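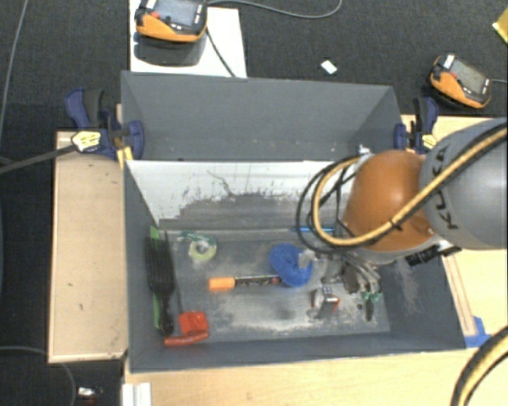

Clear out the mixed bins before October

Dear colleagues and members,

Many of you know the mixed bins at Nurken. Every workshop has one, and everything without a home goes into it: a brush, a roll of tape, a marker, something red of plastic which no person can name. When Nasrin Rostami and I went through the first bins last month, we wrote down 76 things which already have a proper place on a shelf. They only did not get there.

So we ask each group to empty its bin one time before the end of the month. Please take everything out and put it on a table. Brushes go back to the cleaning corner, with the handle up. Tape goes in the drawer under the window, also the rolls that are almost finished. Try every marker on paper — if it does not write after two tries, throw it away. Small parts go in the trays from Dreromine, which we bought in spring and which are still mostly empty.

What you can't place, bring to me in a bag with the name of your group on it. Nasrin has a shelf free in the Hassanpour room, and things may stay there for 30 days. After this time they go to the swap table.

An old bin with scratches on the floor and worn walls is no problem, and you do not have to ask for a new one. Only when a wall is cracked through, tell me and I will order from Plerkosell. They deliver in two weeks, in most cases.

The swap table opens at 4 in the afternoon on the last day of the month, next to the coffee machine. Bring your own bag, please.

Dirk Hoekstra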